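Martes, casi de noche. Otras 30 demostraciones en la cocina simulada y sigo sin creerme que de aquí salga algo que aguante en una cocina con migas. En Isov quieren 60 por tarea antes de julio. Hoy tiré 19: en casi todas el que teleoperaba dudaba, y el modelo aprende también la duda.

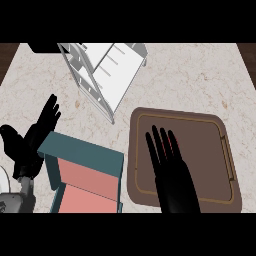
Ecaterina Bucur cree que exagero, que las dudas son lo único parecido a una persona que tenemos en el conjunto y que borrarlas es hacer trampa. Puede ser. Le pedí una prueba con las descartadas dentro y me dijo que el jueves no, que la cola está llena.

Escenarios distintos: 3. Para mí, pocos. Mañana cambio el escurreplatos de sitio y repito.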